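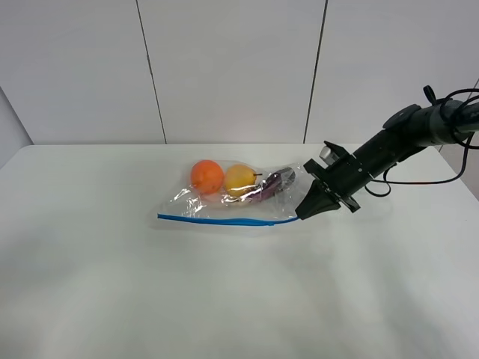 Uvum – demonstration collection, team meeting
28 September 2023
Present: Hendrik Maes (chair), Leokadia Laskowska (minutes), Grullora annotation team by phone

1. Notes from last time
Accepted with one fix: the second arm is on loan to the Boiko group until January, so we plan with one station until then.

2. Where the count stands
We have 1,434 accepted episodes toward the 2,000 we promised. Hendrik was delighted and said so twice! Of these, 700 are bag tasks, and everybody agreed they are the most interesting thing we have recorded so far – clear film, shiny wrinkles, a zipper strip that bends a different way every time. The rest are plain pick and place, and we can slow down on those.

3. Bag tasks
Leokadia went through the last batch of 60. The produce bags (orange fruit, pear, small eggplant) are giving really nice variety, and the blue strip is easy to find against the white table. Glare on the plastic is still washing out part of what's inside. Grullora asked whether to label items they can only half see. Agreed: yes, label them, and tick the "partly hidden" box.

Long talk about where to grip. Some operators go for the corner at the end of the zipper, others take the middle of the film. Hendrik wants both kept in the set, with the grip point written in the episode notes so we can sort by it later. Leokadia would love more starts with the bag turned the other way. Operators will mix these in from the next session.

4. Failed tries
Should dropped bags be thrown out? No. Keep them, mark them as failed, and let the recording run through the second attempt. The recovery moves are great material and we have far too few of them. A try only gets deleted if the recording itself is broken.

5. Jotolgate upload tool
Working much better after the update – thanks to everyone who sent in bug reports. File names still lose the operator code when an episode is renamed. Hendrik will write to them.

6. Actions
Leokadia: update the labeling guide with the "partly hidden" rule and send it to Grullora.
Hendrik: Jotolgate file names; try a softer lamp position and record a short comparison set.
All operators: note the grip point for every bag episode.

7. Other business
Leokadia asked for softer fruit in the next shopping round, peaches if they can be found. Hendrik is all for it, with spare bags and a roll of paper towels on the same order.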